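**20th August, Jirkutlow workshop, sorting table**

The pale pink basket has been assigned to the Waleo small parts. It is to be kept on the wooden table during sorting and returned to shelf 4 at close of work.
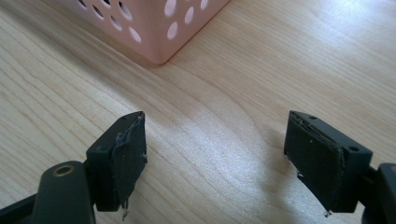 Items narrower than the openings in the side walls are to be bagged first. Do-yoon Ma has requested 16 additional bags from Choo, for delivery in September. The tabletop is to be wiped with a damp cloth only. Labels for the Imedar parts remain outstanding.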